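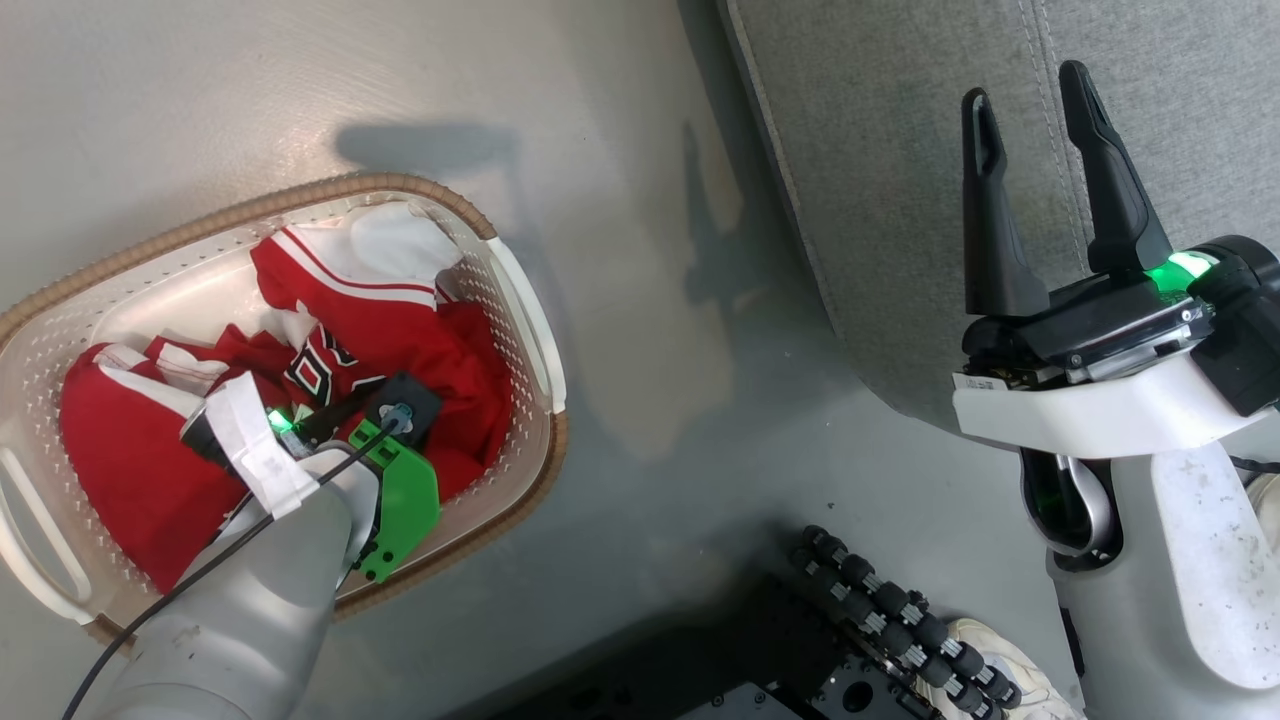 Left gripper in the basket, right one parked. Nanport practice room.

Posted 28/05/2024 by the Nanport teleoperation lead

Hi all, time for the spring update on the laundry work that the Tănase fund is paying for. I'll keep it readable this time (I know the last one had four pages of joint angles, sorry!).

The short version is that we're collecting good demonstrations at a steady clip and we're a bit behind on the folding half of the plan. We have 108 recorded runs of clothes pickup, all driven by a person on the remote rig, and 97 of them passed our own review. The other 11 got tossed, mostly for dropped video or a driver who stopped halfway through to rethink the grab. I'd still call that a good keep rate for a team that had never driven two arms at once before the winter.

What we've learned about driving it: go slow on the way down into the pile. New drivers want to dive in and pinch whatever's on top, and then they come up with a sleeve and half of somebody else's shirt. The better drivers pick a fold, line up one gripper over it, and keep the second arm up and out of the way until there's something to hand over. We wrote that into the driver notes and the runs got noticeably shorter, from 51 seconds on average down to 27 for a single pickup. Big jump! I was hoping for 40, so I'm very happy with that.

The team also voted (loudly) for red and white clothes in the basket. Big areas of strong color are easy to follow on the driver's screen, and folds show up much better than they do on the dark stuff we started with. We do need to go back to dark clothes before the final set, and I've put that on the calendar for late summer.

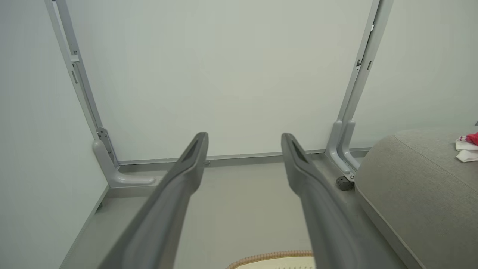 View from the wrist camera, fingers open, with the folded-up wall bed behind.

The wrist views are where I'd like to spend a little more of the remaining money. Drivers lean on the head camera for getting across the room and then switch to the wrist for the last few inches, and the switch is clumsy. You lose your place for a second, and on a small screen it's hard to judge how far the fingertips are from the floor or a piece of furniture. Ekon has quoted us for larger screens and a foot pedal that flips between views. It fits inside the equipment line, so I'm not asking for anything extra, just a yes to move it over from travel.

Now the part that's late. Folding was supposed to start this spring and we've only done dry runs, no recordings worth keeping. Two arms on one shirt is a whole different skill for the driver, and I'd rather get the hand-over solid first. My new target is to have the first folding set recorded by October, with the Skotport crew driving half of it from their end so we can see how the network delay feels over a real distance. They've had one trial afternoon on the rig already and came away keen (and with sore thumbs).

Spending is on track otherwise. The only surprise was a second set of wrist cables, which wear faster than we'd planned for when people drive all day.

If you want to come by and try the controls yourself, please do, just give us a little warning so we can get a rig free. And let me know about the Ekon screens when you get a chance, their quote is good through the end of next month.

Contact the Nanport office | © 2024 Nanport | Back to top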